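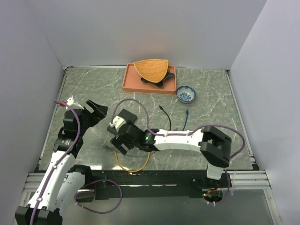
Feb, kit cell notebook, 6:40 am start

Overnight count from Dotton: 1,025 kits packed, 11 kicked back. Of the 11, most are wrong cable in the bag. Same as before the arms. So the mistake is upstream, in the bins, and we've been blaming the cell for it. Tell Kirsty.

Rodel on days with me, Jomar on nights again. Jomar's handover note was two lines. Asked him for more, he said there is less to write when you aren't the one picking. Fair, but I need stop times and what he did to clear them. Made a sheet, clipped to the door. Please use it.

Cables still the worst job. Trays and bowls go in the teach list and stay there, a cable lies different every time. Rodel wants to present them plug first, always the same way round. Means a person doing it by hand at the infeed. Which is more or less the job Carol used to have, only now she does it at the arms' pace and not her own. She said so, pretty plainly. Wrote it down here so it doesn't get lost before the Najafi visit.

Things people brought up at break:
- standing in one spot more than before. Mat ordered? check
- no talking across the bench anymore, you're always looking at the stack light
- Matilde likes it. wrists better, hasn't worn the brace in a while
- who gets the training hours. So far Rodel and Jomar, thats it. Carol and Matilde both asked

Kirsty says the Ilton site rotates every 135 minutes, infeed / rework / teach. Want to try it here. Would put everyone on the teach pendant at least once a shift. Slower for a few weeks, fine by me, not sure about upstairs.

Target on the Gakeck order is 1,721 by end of shift tomorow. Don't see it with one person on rework. Two, maybe.

Also: dress pack on both arms, look at slack when wrist is turned all the way. Rodel to re-tie, lockout first, log it. Trim the tie ends while you're down there, Carol's sleeve keeps catching.

10:15. Talked to Carol about rotation. She'd do teach first if she can pick the day. Yes. Put her down with Rodel, two hours, bowls and trays only, leave cables for later.

Still open: bins labels, mat, sheet for nights, answer from Kirsty on the second rework person.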